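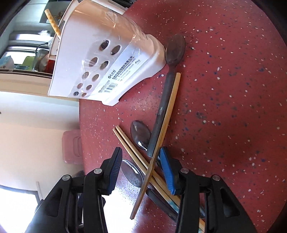 Fig. 3. Utensil holder, spoons and chopsticks before setting up

Setting Up the Utensil Holder

1. Clear a space on the counter and lay the holder on its side. Peel off all of the clear film, including any piece caught at the foot.

2. Leave the printed label in place until you are sure you are keeping the holder. Vukstead needs the barcode for an exchange.

3. Wash the holder in warm water with dish soap. Run water through the oval drainage holes to check that they are open.

Caution: Do not use steel wool or a stiff brush. Either one will scratch the plastic.

4. Stand the holder on its base next to the sink, at least 18 inches from the stove.

5. Wash and rinse the utensils. Shake off extra water.

6. Put the long spoons in first, handles down. Add the metal spoons the same way.

7. Add the chopsticks last, in pairs, with the eating ends up. Keep them to one side so they can be pulled out without lifting the spoons.

Note: Wooden chopsticks dry more slowly than metal. Leave space between pairs and let them dry overnight before moving them to a drawer.

Caution: Do not store knives in the holder. The points can catch in the drainage holes.

8. Once a week, empty the holder, rinse it and wipe the counter under the foot.

For cleaning stains, go to page 17.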